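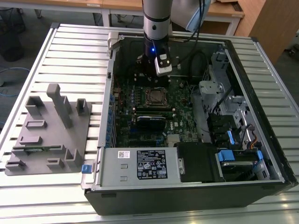 Reltholm wrote:
Sleep states on old desktops are a separate argument from idle draw, and this thread has mixed them up since page one. S3 on a board of that age will sit at 2 watts or so at the wall if the supply is any good. Idle at the desktop is another matter entirely. Please quote the two figures separately.

Lallska wrote:
Fair point. I was the one who mixed them. To restate the original question: I have an office tower that serves files to the house. It is used in the evening and perhaps for an hour in the morning. Is it worth setting up suspend and wake-on-LAN, or should I leave it on and accept the cost?

Bednárik wrote:
Leave it on. Every suspend and resume cycle spins the disks down and up again, and you are trading a small amount of electricity for wear on the one part you would mind losing.

Reltholm wrote:
Start-stop ratings on ordinary 3.5 inch drives are in the tens of thousands. Two cycles a day will not get near that before the machine is scrapped for other reasons. The wear argument comes up every time and I have yet to see figures attached to it.

Bednárik wrote:
A rating is a design target. It says nothing about a drive that has already run for years without stopping. Those are the ones that fail to come back after a power cut. I have had it happen to me twice, both times with drives that had shown clean SMART data the week before.

Flunosden wrote:
Both of you are right about different drives. A disk that has been cycled daily from new will carry on being cycled daily. A disk that has spun continuously for a long time is best replaced or copied before you change its habits. Lallska, what does the power-on hours attribute say against the start-stop count?

Lallska wrote:
Start-stop count is 93. Power-on hours I will have to look up, but it is high. It was on more or less permanently in its last job.

Flunosden wrote:
Then copy it first. After that, do what you like with it.

Luana Prado wrote:
Can I ask about the measuring side? I have a plug-in meter and it disagrees with the UPS display by a wide margin whenever the load is low. At idle the meter reads higher. Under load they agree.

Reltholm wrote:
Power factor. Cheap meters are poor below a certain load, and many UPS displays work in coarse steps, so neither should be trusted at standby levels. Plug in a known resistive load alongside the computer, an old filament bulb for instance, note the reading with the bulb alone, then subtract. It moves the meter into a range where it behaves. Let both readings settle for a few minutes before you write them down.

Luana Prado wrote:
Thank you. I do have a filament bulb somewhere. Does the graphics card matter much if no monitor is attached?

Reltholm wrote:
Yes. An older card with nothing plugged into it may still hold its memory clock up, depending on the driver. If the processor has its own graphics, take the card out, check that the firmware will start without it, and measure again. Some boards stop at a keyboard or display warning, so turn those off in the setup screen beforehand.

Bednárik wrote:
Or leave the card where it is and set a lower power state in the driver. Pulling hardware out of a working server to save pennies is how servers stop working.

Flunosden wrote:
It is one screw and a latch. I would pull it.

Lallska wrote:
Update. Drive copied overnight and the copy verified. Suspend works from the command line. Wake-on-LAN works from S3 but not after a full shutdown. The network light on the back goes out completely when the machine is off.

Flunosden wrote:
Look for a setting called Deep Sleep Control, or anything that mentions S4 and S5, and disable it. With it on, the board cuts standby power to the network port, and a magic packet has nothing to reach. Also check the operating system is not turning wake off during shutdown. On Linux, ethtool will show "Wake-on: g" if it is armed – "d" means disabled, and it can go back to that after a reboot unless you make it persistent.

Lallska wrote:
It was the deep sleep setting. It now wakes from off as well. I have set it to suspend after 13 minutes with no open file sessions.

Bednárik wrote:
That is too short. Someone pauses a film to make tea and the server goes to sleep under them. I would use an hour.

Reltholm wrote:
Agreed on this one. An hour, and have the script check for a running backup as well as open sessions. A backup that reads local files only will not appear as a session.

Lallska wrote:
Changed to an hour. I will add the backup check tonight and post the script once it has run for a few days.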